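Umali Pantry Network opens second food relief depot in Porov

17/09/2019

3 minute read

The Umali Pantry Network has opened a second depot in Porov, giving households in the town's south a place to collect groceries without travelling to the main site on Fonder Road.

The new depot is in the former tyre shop on Station Street. It will be open four mornings a week and one evening, and will stock tinned and dry food, cooking oil, long-life milk, toiletries and basic kitchen items. Fresh fruit and vegetables will be available on two of those mornings, depending on supply.

Network coordinator Tarık Uçar said demand at Fonder Road had grown steadily over the past two years, and that many of the newer households lived on the other side of the railway line.

"People were catching two buses with a pram or a shopping trolley," Mr Uçar said. "Some came once and then stopped coming. When we rang to ask why, the answer was nearly always the trip."

Planning for the second site started in July last year. The lease was signed in autumn, and work on the building finished last month. The roof was repaired, a cool room was put in at the rear and the old vehicle entrance was levelled so that wheelchairs and trolleys can get in from the street.

Shelving was bought second-hand from a closed pharmacy. The cool room was paid for by a $2000 grant from the Porov Traders Group and a further $2000 raised at the network's winter dinner, with the supplier covering the rest of the cost.

How the depot works

Households can visit once a fortnight. No referral is needed for the first three visits. After that, the network asks people to sit down with a support worker for a short talk about what other help might be useful, such as energy bill relief, school costs or financial counselling. Nothing said in that talk affects whether a household can keep using the depot.

Visitors choose their own groceries from the shelves, using a points system based on the number of people at home. The Fonder Road site moved from packed hampers to this system in 2017.

"With hampers we'd find the same tins left on the fence outside," Mr Uçar said. "If you don't eat chickpeas, you don't eat chickpeas. Letting people pick has cut our waste and it's a fairer way to go about it."

There is a play corner for young children and a table with tea and coffee. Interpreters can be booked by phone two days ahead.

Staffing

The depot has one paid supervisor and a roster of 40 helpers, many of whom have moved across from Fonder Road. Another 14 people are completing food safety training and will join the roster when they have their certificates.

Local transport firm Ferkitness Freight will move stock between the two sites each week at no charge. The agreement runs for two years and covers the colder months, when the network does most of its blanket and clothing deliveries as well.

Hours at Fonder Road do not change. Households already registered there can use either site, but not both in the same fortnight. Registration cards issued at one depot will be accepted at the other.

Giving to the depot

The network is asking residents and businesses to help fill the shelves before the end-of-year holidays, which is the busiest time at Fonder Road. Items most needed are:

- tinned fish, tinned fruit and pasta sauce
- rice, oats and plain flour
- spreads in plastic jars
- nappies in the larger sizes
- laundry powder and dish liquid
- cups, bowls and cutlery in good condition

Food must be unopened and within its best-before date. Glass is accepted at the counter only. Please do not leave bags at the door outside opening hours, as they attract birds and cannot be used once torn.

Plastic jars, cups and other unbreakable goods can be dropped off whenever the depot is open. Larger loads should be arranged with the supervisor first so that there is room to receive them.

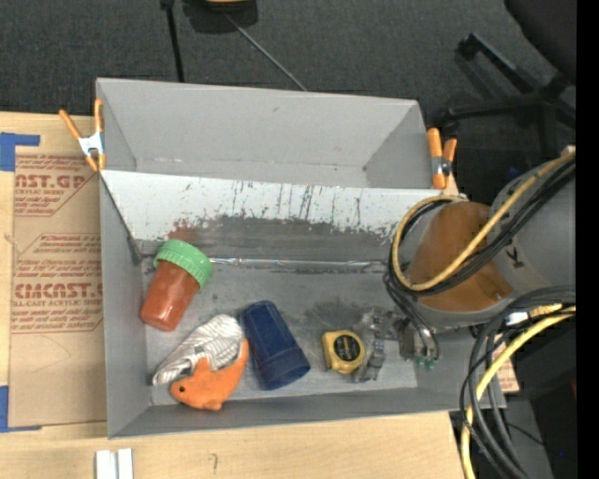 Opening hours

The Station Street depot is open from 9 am to noon, Monday to Thursday, and from 5 pm to 7 pm on Wednesday. It is closed on public holidays. Parking is available behind the building, with the entrance off Mill Lane, and the 6 bus stops at the corner.

Residents are welcome to look through the building during any morning session in the first two weeks. Staff will be on hand to answer questions about registration, donations and joining the roster.

The network will review the opening hours after six months. Mr Uçar said a Saturday session was the most common request so far, but it would depend on finding a second supervisor.

"We'd like to do it," he said. "We need to see how the first winter goes before we promise anything."

Contact: Umali Pantry Network office, Fonder Road, Porov | © Umali Pantry Network 2019 | Back to top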